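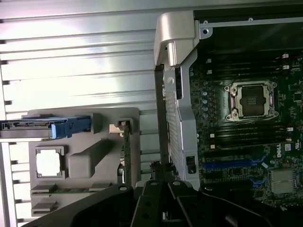
What must be done before a processor goes back into a workstation board that has been stored open?

The socket is inspected under magnification and the contacts are left untouched by hand or cloth. The memory is then installed in the order given on the service label or in the manual, and the first power-on is made with the smallest set of parts that will start the machine.

Workshop > Notebooks > Bench 2 > Dell workstation, processor and memory refit

Sunday, January 6, 2019

Purpose of entry. To record the condition of the Dell workstation board before refitting, and to set out the order of work for whoever takes the bench next. The machine belongs to the Drullell rendering group and carries job number 384. It was stripped in June for parts testing and has been on the shelf since. The group has asked for its return with the original memory quantity restored.

Condition on opening. The processor socket is empty and its metal retention frame is in place. The contact field was examined with the bench loupe under the ring light, first from the handle side and then from the opposite side, as a bent contact may show from one direction only. No bent contacts were found. One fiber was found resting on the retention frame and was lifted away with the plastic tweezers. Canned air was not used. The workshop rule on this point stands: the propellant can leave residue, and the jet can drive a particle further in.

Capacitors. The column of round capacitors beside the socket was checked for swelling and for residue at the base. The tops are flat. The check was repeated with the light held low, which makes a slight dome easier to see. No replacement is proposed.

Memory slots. There are two banks, one on either side of the socket. The latches were opened and closed one at a time. All of them move. One latch in the lower bank, at the end nearer the bracket, is stiffer than the others and should be closed by finger pressure only. It is not to be forced with a tool. A strip of paper tape has been placed on the outside of the case as a reminder, and should be removed on completion.

Heatsink on the board. The small finned heatsink over the chip is firmly seated and was not removed. Dust between the fins was taken out with the soft brush. The thermal material beneath it has not been inspected. If the board reports a temperature fault during the test, this is the first item to examine.

Parts on hand. The processor is in its tray in the Starska cabinet, second drawer, with the tray label facing up. The memory modules are in the antistatic box on the same shelf. The modules were tested in the other bench machine and passed. One module from the earlier set failed and has been set aside with a red dot; it must not be returned to the box. The processor cooler is wrapped separately. Old thermal compound has been cleaned from its base with isopropyl alcohol and lint-free wipes, and the base should be wiped again before use.

Order of work

1. Wrist strap on and clipped to bare metal on the chassis. Power cord out.
2. Inspect the socket once more. Record the result even if it is unchanged.
3. Fit the processor. Align the corner mark, lower it straight, and do not slide it.
4. Close the retention frame. Apply compound and fit the cooler, tightening the screws in a cross pattern, a little at a time.
5. Install two modules only, in the positions the manual gives for a minimum start.
6. Connect power and display. Start the machine and enter setup.
7. If setup reports the correct memory, shut down and install the remainder.
8. Run the memory test for 105 minutes, then the processor load test for 30 minutes.

Expansion cards are to stay out until step 8 is complete. The graphics card was returned to Drullell and will be refitted by them.

Open questions. The Kyriakidis service sheet and the printed manual disagree on the order in which the two banks are filled. The manual has been followed on earlier jobs without trouble and is preferred here. A request for a corrected sheet has been sent. It is also not known whether the setup battery was changed in June; no entry could be found. Measure it before step 6 and replace it if low.

Storage overnight. The side panel has been laid over the case without being latched, and the Ora dust cover placed on top. The protective cap for the socket could not be located in the drawer. One should be ordered with the next supplies, and a spare kept in the Starska cabinet.

Bench time today: 2 hours. Refit to begin at the next session.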